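Coursework > Textiles and Materials > Year 2 Project Reports > Group 4

Does it still keep its shape? Wash and wear of knitted cuffs and sleeves

Why we did it. Most work clothes get thrown out when the cuffs go, long before the rest of the garment is worn through. We wanted to know if the yarn matters more or the way the cuff is finished. Only had one term so kept it small.

Samples. 58 cuff pieces in total, cut from stock given to us by Truvholm, the workwear shop on Pimolar Road. Two finishes: folded and stitched, or plain knit edge. Half cotton, half a cotton and polyester mix. We wanted wool too but the order never came and by then it was week 5.

Method. Each piece measured flat across the opening, then washed at 40, line dried in the print room, measured again. 10 washes each. Between washes we stretched them over a wooden block to copy someone pushing a hand through, 100 pulls per piece. This took ages. The block had a rough corner at first and it snagged four pieces, so those were left out of the results and the block got sanded down.

Results. Folded cuffs held up better in both yarns. Plain edges in cotton went wavy by the third wash and never came back. The mix went wavy too but later, and less badly. Colour loss was worst on the darkest dyes, mostly along the fold were the cloth rubs on itself. We didnt have a proper colour meter so this was judged by eye against an unwashed piece, two people each time.

Shrinkage was uneven. Cotton pieces got shorter in length but wider at the opening, which is the opposite of what we wrote in the plan.
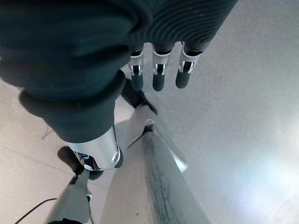
Ultelura Student Papers, vol. 4, p. 10

Fit. A loose sleeve gathers up near the cuff and makes creases, and creases wear first. Our pieces were tested flat or on the block so we can't say much about this. Chantharasri College did a longer test on full sleeves and got more wear at the elbow than the cuff, but they used heavier cloth.

What we would change. Start washing in week 2. Use one machine only, we swapped halfway and the second one spins harder. Label with thread not pen, the pen came off in wash 6 and we lost an afternoon matching pieces to the notes.

Measurements for every piece are in the apendix, cotton first and then the mix.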